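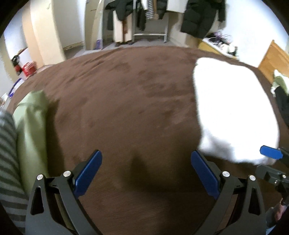 Colette Texier wrote in to say the Tason fleece blanket pilled on her after one winter and asked whether the heavier Delorme holds up any better. It does, with two reservations.

Bedding > Blankets > Reviews
Last updated: June

The Delorme is a polyester plush blanket with a stated weight of 260 grams per square meter. Our queen sample weighed slightly over spec before the first wash. The hem is double-stitched with a short stitch length, and the corners are square.

We washed it cold and tumbled it on low, then ran the surface under a weighted abrasion pad for 800 strokes. Pilling was light and limited to the area nearest the hem. The Tason, under the same pad, had visible balls across the whole strip.

First reservation: lint. The dryer screen needed clearing after each of the first 2 loads. Second: the pile holds a brushed direction and shows hand marks until it is smoothed down. Buyers who want a flat, even look should consider the Lonard, a tighter knit with less loft.

Warmth is adequate for a bedroom kept cool overnight. Care label is sewn in at the foot end and stayed legible.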